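Testness Community Meals Program
Progress Report to the Mustico Fund
Date: 23/06/2022

Summary

The program has completed its second reporting period. The grant supports prepared meals for older adults and families in the Testness area, together with basic instruction in safe food storage and reheating. Work remains on schedule, and spending is within the approved budget.

1. Meals delivered

A total of 2106 meals were delivered during the period, against a full-year target of 3000. Demand was strongest on the Dusteck route, where a second driver has now been assigned. Two delivery dates were missed due to a supplier delay, and the affected households received shelf-stable packages in their place.

2. Reheating instruction

Each new household receives a printed card covering portion size, standing time and suitable containers. The text was revised after several households reported that the earlier instructions assumed a conventional oven. Cooking times are now given for microwave ovens first. 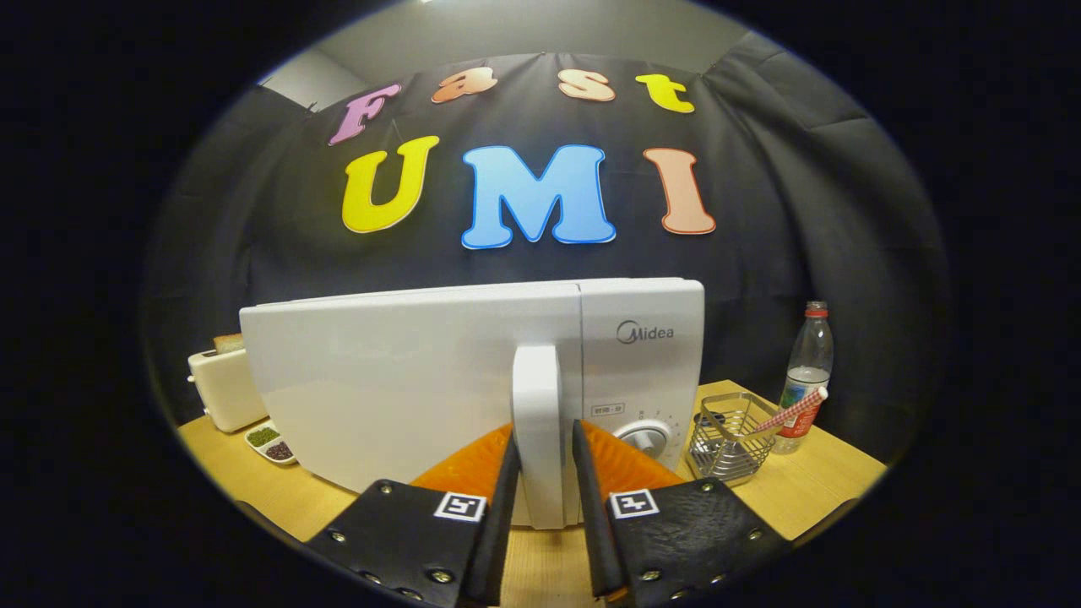
3. Equipment and supplies

Spending on equipment and supplies to date is $3179. The largest item was a set of insulated carriers purchased from Ishida. The remaining funds in this line are reserved for replacement lids and labels.

4. Next period

The Dusteck route will be extended in August, subject to a signed agreement for use of the loading area. A revised delivery schedule will be sent to the Fund once the agreement is in place.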